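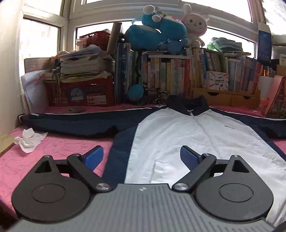 Blue finger pads over a track jacket, with the sleeves laid out to either side.

How to Budget for a Hand-Held Gripper Setup (Before You Buy Anything)
by Seren Rees

I bought my first gripper the way I buy shoes, which is to say I looked at the price, said "fine," and clicked. Then the extras started. By the time I could record a single usable shirt fold I had spent far more than the number on the product page, and I'd like you to go in with a better plan than I did!

My project is clothes folding at home, so everything below leans that way. If you're doing kitchen work or tools, the steps still hold but your parts list will look different.

Step 1. Write down the task first

One sentence. Mine was "fold shirts and jackets on a bed." That sentence decides how wide the gripper has to open, how soft the pads should be and how much weight your wrist will carry. Jackets are harder than T-shirts (zippers, stand-up collars, slippery panels), so if they're on your list, plan for them now.

Step 2. Price the whole kit

Here's what I ended up paying, in dollars:

Gripper, Keskinen hand-held, one unit: 662
Camera, mount and cables: 418
Spare finger pads and pivot screws: 181
Total: 1,261

The gripper was only a little over half of it. I had budgeted nothing at all for spares, and pads are the part that touches everything you pick up, so please don't copy me there.

Step 3. Decide on one hand or two

You can do a surprising amount of practice with one gripper: pinching a hem, dragging a sleeve across, flattening a front panel. Real two-handed folding needs a pair. I'd start with one and keep 500 set aside toward the second. My friend Ulises Ríos bought two Tisside units on day one and says he'd do it again, but he also had a deadline in February and I didn't.

Step 4. Ask the seller these before paying

Can I buy pads separately, and how long do they take to ship?
Do the screws come in a standard size?
What does the whole thing weigh with the camera on?
Who pays return shipping?

I sent the same list to Histent and Cisesley. Histent answered all four the same afternoon. Cisesley sent me a brochure. (It was a nice brochure.)

Step 5. Use the space and clothes you have

Skip the special table. A bed with a sheet on it gives you plenty of room to spread sleeves out, and daylight from a window costs nothing. Same with clothes: raid your closet before you order a box of matching shirts. You want different fabrics and colors anyway.

Step 6. Plan your time too

I set aside an hour a session, and setup eats the first 15 minutes of it. Charging, checking the screws, clearing storage on the laptop. Put a storage drive on your "later" list and price it now so it doesn't catch you off guard in month two.

Next up for me is the second gripper. I'm still waiting on a quote with shipping included, and I'll add it to the price list when it comes in.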